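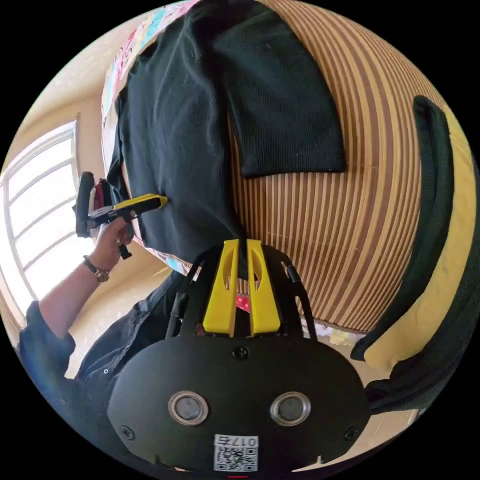 Keldale room, spare clothes sort-out

Quick page this time, long day. We did the clothes in the back bedroom at Keldale, mostly the dark stuff, which had got completely out of hand over the winter. Started after lunch, window side first for the light. Black on black on black is no fun under a bulb.

Black knit first. Ribbed hem, so it gets folded hem to collar and never hung -- hangers put points in the shoulders. Smooth it out by hand, sleeves in, then thirds. The Plokon boxes take 600 mm across if you dont overfill them, so thirds is about as wide as you want to go.

The cartoon prints stay out. Pinks and blues go in the bright pile, seperate wash, seperate box.

A word on the mat. Tan and brown stripes, laid over the quilt. Good firm surface for folding, and you can square up an edge against the stripes. Much better than working straight on the patchwork, where everything sinks in and creeps. 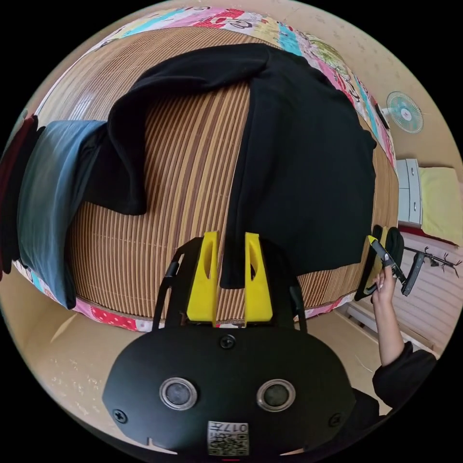
Black sleeves are the slow part. Pull the whole thing flat, find both shoulders, bring one sleeve across and then the other. If it's bunched at the top start over, it will only get worse in the box. Cloths get folded and parked at the side of the bed till the end.

Little fan up on the wall there, white grille, handy in September when that room gets stuffy. Keep light things away from it tho.

Box labels so far: 1290 is dark knits, 1645 is bedding. Quilt goes in 1645 when its season is over, mat gets rolled and stood behind the door. Urkevon bags for anything going to the Seneviratne Road drop-off, open till 6 pm.

Still to do: socks, scarves, the whole bottom drawer. More pictures when that's done.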